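Call for Participants: Community Bread Tasting Panel
Last updated: August
August – by the Panel Office, Medina Baking School

The Medina Baking School invites adults living in Eston and Onton to apply for a place on its fall tasting panel. The panel gives the school's bakers regular, written opinions on the breads they are developing for the Omow recipe series. No training in baking or food science is required. Applicants should enjoy bread, be willing to try unfamiliar kinds, and be able to explain in plain words what they like and dislike.
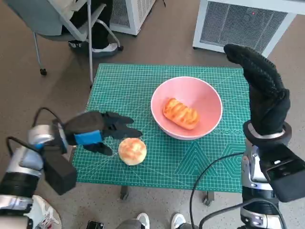

The Omow series is devoted to small breads for one or two people. Many home bakers find that standard recipes produce more than a household can finish while it is fresh, and the school wishes to offer a sound alternative. Panel members will compare soft rolls, filled buns, and sweet breads with a crumb or sugar topping. A round bun with a pale base and a cracked, golden top, like the one beside the pink bowl, is the style on which the bakers most need comment, as opinion within the school is divided on how sweet the topping should be.

The panel has 17 places. Sessions are held at the school's Eston building, begin at 2 p.m., and last 40 minutes. Members taste each bread in silence, complete a short form, and then take part in an open discussion led by a member of the teaching staff.

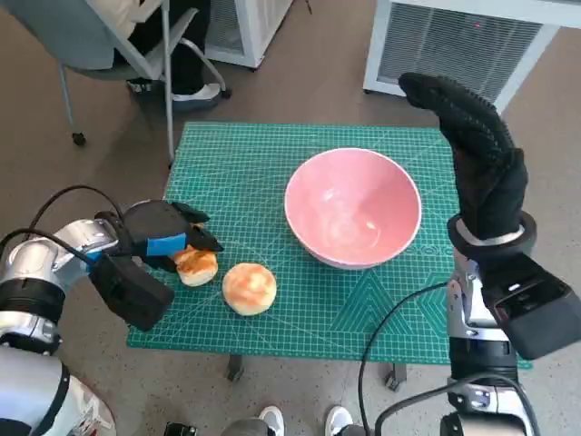
Water and plain crackers are provided between samples. Members are asked not to smoke, chew gum, or wear strong perfume before a session, and to arrive on time. Late arrivals cannot be seated once tasting has begun.

Who may apply

Applicants must be 18 or older and able to attend every session of the fall term. All samples contain wheat, and most contain milk and egg. Persons with an allergy or intolerance to any of these should not apply.

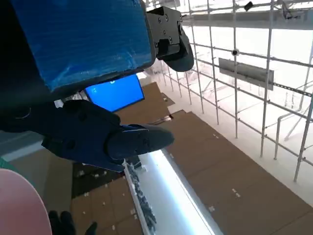

Current students and employees of the school are not eligible. Former panel members may apply again after one term away.

What we ask you to judge

Each form covers crust, crumb, smell, and taste, with space for general remarks. Appearance is scored first, before any bread is cut.
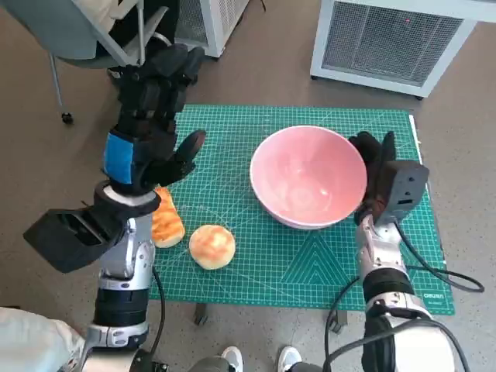 Scoring appearance takes some practice, and the first session is set aside for it. Members learn to describe color and shape separately from their guesses about flavor. An elongated loaf with a glazed, orange-brown top and a round bun with a browned patch across its dome may both be called "golden" in ordinary talk – the form asks for more exact terms.

How to apply

Application forms are available at the front desk in Eston and at the Onton public library. Please include a statement of no more than 2,000 characters on the breads you eat at home. Places are unpaid, but members receive a printed copy of the Omow recipes at the end of the term. All applicants will be notified by mail.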